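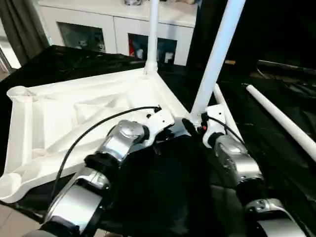 Do you need tools to put together one of those plastic stands with a molded base and poles?

Most of them go together without any, but keep a tape measure nearby and a flat, covered table to work on.

I went into this suspicious. I don't trust the words "no tools required," partly from a shoe rack that fell over in the night and took a jar of buttons with it. When the box says no tools, what I hear is that everything is going to be held up by friction and good wishes. Still, the laundry room has a corner that has been collecting bottles on the floor for longer than I want to admit, and there is no drilling into that wall (there's a pipe behind it, or so the last owner claimed, and I've never had the nerve to find out).

So I got a Nanora. White, triangular base, poles that go in at the corners. I paid for the plain one. There was a version with a "stability kit" for extra, which made me wonder what they thought of the stability of the plain one, and nothing on the box answered that.

A black cloth went down on the table before anything else. White plastic scuffs if you look at it wrong, and it's also much easier to see a white part on a black cloth than on the pale top of my table. That was the one idea of the whole project I'm proud of. I got the cloth from Swati, who had it left over from a craft fair and says she doesn't want it back.

The base is hollow, with ribs running across the inside at angles so it's divided up into little compartments. I've read plenty of product pages that call this sort of thing "engineered reinforcement." Maybe. It is also a way of using less plastic. Both can be true, and I have no quarrel with ribs, but I'd like to see one of these companies just say that it's cheaper to mold and light to ship and strong enough for shampoo. I would believe that.

What I did find out is that those compartments hold on to dust like nothing else. If you ever buy one of these secondhand, look there first. Milley got hers from a yard sale and spent an evening on it with an old toothbrush.

Now the poles. The sheet that came with mine has 6 drawings and no words, and the drawings skip the part I had trouble with, namely how hard you are supposed to push. Too gentle and the pole leans. Too hard and you start picturing a crack running down the corner. I don't think there's a good answer. My own method is to hold the base down close to the corner I'm working on, get the pole started at whatever angle it wants to start, then bring it upright and press. If you start it perfectly straight it tends to sit on the rim and look finished when it isn't. I was fooled by that more than once.

Don't load up one corner and then walk away for lunch, either. A pole sticking up out of one side of a light base is a lever, and a passing elbow is all it takes. Get every corner filled, then go eat.

The reviews told me it would take five minutes. It took me 14, and I am counting the time I spent with the sheet upside down, because that's a real part of putting things together and I don't see why it shouldn't go on the clock. My neighbor Corrado Rinaldi, who has put up more closet systems than anyone should, tells me he can do one in less than that with the radio on. I've seen his closets. I'll leave it there.

Then there's the weight business. The listing on Irnon says 11 pounds a level. There's no word on whether that is spread out evenly, or sitting in the middle, or a big jug of detergent pushed to the front edge where a person would really put it. I've decided to treat the number as a rumor. Heavy things go at the bottom, light things go up top, and the big jug stays on the floor where it has lived all along. That does make me ask what I bought the stand for, and I've been avoiding the question.

The same listing had over 300 reviews when I looked, most of them with the full set of stars and a lot of them written, I suspect, before the thing had held anything. "Arrived quickly, looks great." Fine, but so does a balloon. The ones I pay attention to are from people who come back after a winter. There were only a few of those, and they were milder: it leans a little, the feet slide on tile, the white goes yellowish near a window. One person had wrapped a turn of plumber's tape around the ends of the poles to take up the slack. I haven't tried it. It sounds like something that works until you want to take the stand apart again.

Would I buy it again? I don't know yet, and I'm wary of anyone who knows by the first afternoon. It fits the corner. My laundry room walls don't meet at anything like a right angle, so there's a gap at the back wide enough to lose a sock in, but I can't blame Nanora for the house.

A couple of things I'd tell a friend who was about to open the box. Measure the corner down at the floor, above the baseboard trim as well, since those are different numbers in any house older than I am. Keep the box until the stand has stood there for a month or so. And give each pole a tug straight up before you put a single bottle near it. If it comes out in your hand with no effort, it was never in.

I'll look at it again in June, when the laundry room gets hot and plastic has a chance to show what it's made of. If the lean gets worse I'll try the tape.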